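Share this article · 13 shares · 22 comments

Planning a Budget for Hand-Held Gripper Equipment

A hand-held gripper is a gripper a person carries and works directly, usually to record how an everyday task gets done so a robot arm can learn it later. I've put together purchase plans for a few of these setups now, and this entry covers the part I get the most mail about: what goes on the shopping list, and in what order.

The gripper itself

Everybody starts here, me included! Prices vary a lot with the finger type, the housing and whether a camera comes built in. Alleck sells its grippers singly, Rallow sells them in pairs, and that one difference can wreck a comparison if you don't notice it (I didn't, the first time). Work out the cost per operator, meaning everything one person needs to do one job. For anything with cloth or clothing, that usually means two grippers.

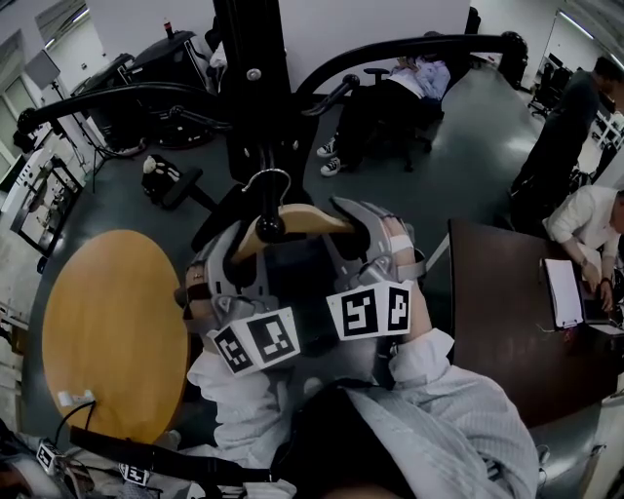 Fingers deserve their own line in the budget. Hard jaws are fine on a hanger, but fabric wants something with a bit of texture, and textured pads wear. I order spare fingers with the first purchase so they ship in the same box, and I ask whether they fit last year's model. Plevetti changed its mounting holes between versions and I still have a drawer full of the old ones.

Markers and cameras

Many setups use printed square markers so that software can work out where each gripper is. The printing costs next to nothing. The flat, stiff mounts cost more than you'd think, and so do the camera brackets. Put cables, clips, straps and storage in this group too. My own rule is to hold back $1,000 for small parts on a first order of two stations, and I've never had any of it left over.

Props and furniture

This is the cheap bit, and weirdly the bit that gets forgotten. A table, a coat rack, hangers, some clothes: buy them like household goods and don't let anyone route them through an equipment supplier. I like a freestanding rack because you can shift it when the layout changes, and it always does.
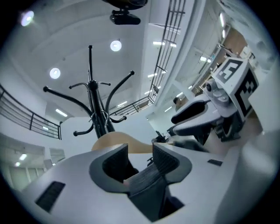 Room and people

Floor space is a real cost even if you already pay rent on it. Leave room for an operator to step back and turn with both arms out, and look at the ceiling before you commit to any overhead mounts, as the installer's quote depends on what's up there. Operator hours are the biggest line in every plan I've written. Öztürkmen quotes training as a separate item, and I prefer that, because then I can see it.

Service and replacement

I set aside $2,000 a year for repairs on a two-station room. Ask every seller about turnaround time, loaner units and how long they'll keep stocking parts. Get the answers in writing, attached to the quote.

See also: Leasing and rental; Spare parts; Workspace layout

Last edited Jun 27, 2023 · Contact · Copyright · Back to top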